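About Vernar

Vernar advises campuses, parks and housing associations on buying mobile robots for outdoor work. We do not build machines and we take no commission from those who do. Our fees are set by the project and stated in writing before work starts.

The company was founded by Iresha Sarkar and Efe Etim, who had both bought equipment for the Stitholm grounds department. Their office is still in Plemton, above the old parts store. The staff is now 7 people.

What we do

A typical engagement covers the full cost of ownership over the planning period: purchase or lease, chargers, spare batteries, storage, insurance, software fees, operator training and disposal. Clients often arrive with a unit price and little else. We turn that into a yearly budget with separate lines for capital and operating costs.

We also write the technical part of the tender. Édgar Usuga handles drive systems and batteries. Elikem Bawa handles sensing and lighting, including the night requirements that many tenders leave to a single sentence. 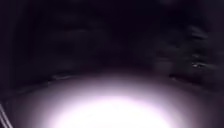
Path after dark, lit area and shrubs to the right.

Lighting is budgeted as its own item. A lamp with high output can overexpose the ground close in and leave the verges dark, so we specify beam spread, mounting angle and camera exposure range together. Bidders are asked to submit night footage from an unlit path along with their daytime results. Fixed path lighting is priced as an alternative – on short routes it is sometimes the cheaper option.

How we work

Site review comes first, then a draft budget, then a trial of 30 days with no more than 2 shortlisted models. Radymyr Yurchenko runs the trials and keeps the fault log, which the client owns. Repairs under 1,000 dollars are logged but not escalated.

Our budget template, Sundqvist, is supplied with every project and may be reused without charge. It is revised each September. Requests for a site review go through the Plemton office.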